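Gurnton Staff Exchange Forum
Board: Facilities, Storage and Supplies
Topic: Storage of cables and loose household items in the shared prep rooms
Started August 2020

Brisier_Admin wrote:

Members are asked to comment on the draft guidance for the shared prep rooms before it is adopted. The draft covers cables, bagged footwear, wire baskets and craft supplies. These four groups account for most of the requests received by the supply desk since June. The text as it now stands reads:

1. Cables are to be coiled by hand, secured with one reusable tie and placed in the labeled drawer.
2. Shoes are to be kept in pairs in clear bags.
3. Baskets are to be stored in their wrapping until they are assigned to a room.
4. Sticks, dowels and similar items are to be kept in a closed box.

Comments should refer to the item number where possible.

frerichs_stores wrote:

The stores office supports items 1 and 2. With regard to item 3, we would ask that the wrapping be removed on receipt. Plastic that is left on a basket tears after it has been moved a few times, and the pieces end up in the drawers. We handled 62 baskets this spring and unwrapped every one of them at the door. No damage was reported.

Kettering_Annex wrote:

I must disagree with the stores office on item 3. The annex does not have a door that is staffed. Baskets arrive, they wait on the tables, and they gather dust within the week. The wrapping is the only protection they have. I would support removal at the time of assignment, as the draft already says.

On item 4, does "closed box" mean a box with a lid, or would a zippered bag be acceptable? We have many of the second and few of the first.

Brisier_Admin wrote:

A zippered bag is acceptable provided that the ends of the sticks do not come through it. The wording will be changed to "closed container."

T. Schwerdtfeger wrote:

I write on behalf of the rooms on the lower floor. My concern is with item 1. The phrase "coiled by hand" will be read in at least two ways. Some staff wrap a cable around the palm and elbow, which puts a twist into it at every turn. Others lay it in loose loops and reverse every second one. The second method takes longer to learn, but the cable lies flat when it is next needed. I request that the guidance name the method.

I also request a limit on length. A short lead does not need a tie.

Timo Schwerdtfeger
Lower Floor Rooms

frerichs_stores wrote:

We have no objection to naming the method. We do object to dropping the tie. The drawer at Frerichs holds over 200 leads, and the short ones are the worst of them. They work their way into the loops of the longer ones. The ties cost us very little. The last order was for 2000 and we are still using it.

Mallory_P wrote:

Would it be possible to settle the question of the ties by the kind of drawer in use? Grivik replaced its deep drawers with shallow divided trays. Each lead has its own section and no tie is used. We have received no complaints, although the trays do take up a full cabinet.

T. Schwerdtfeger wrote:

The trays are a sensible arrangement where there is a cabinet to spare. The lower floor has none.

To return to the matter of handling, it is easier to agree on a method when both ends of the cable are held and the middle is kept off the table. The person coiling can then feel where the twist lies and let it out before the first loop is made. Most of the tangles I am asked to deal with come from a cable that was gathered up from the middle.
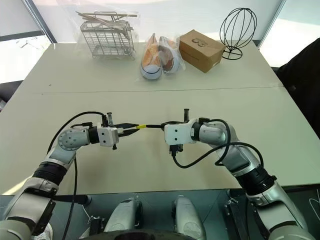 I would add that the connector should be left on the outside of the finished coil, where it can be read without undoing the tie. Staff who are looking for a particular plug will otherwise open four or five coils and close none of them.

Kettering_Annex wrote:

Agreed on the connector. I remain opposed to any rule on how the loops are made. The annex has staff who visit for a single afternoon, and they cannot be expected to learn a method for one cable. A coil that is tidy and tied should be enough.

frerichs_stores wrote:

The stores office agrees with Mr. Schwerdtfeger on this point. Visiting staff may leave cables in the return tray for someone else to coil.

Kettering_Annex wrote:

That assumes that there is someone else. Please record my objection.

Brisier_Admin wrote:

The objection is recorded. The revised text of item 1 is as follows: "Cables are to be coiled in loose loops, reversing every second loop, with the connector on the outside, and secured with one reusable tie. Rooms with divided trays may omit the tie. Visiting staff may use the return tray." Item 3 will stay as drafted for the present. The new labels carry stock number 496 and may be requested from the supply desk.

Mallory_P wrote:

One question on item 2, which has had no comment so far. Are the bags to be sealed? Ours are folded over at the top so that the shoes can air.

Brisier_Admin wrote:

Folded is acceptable. Please mark the size on the outside of the bag.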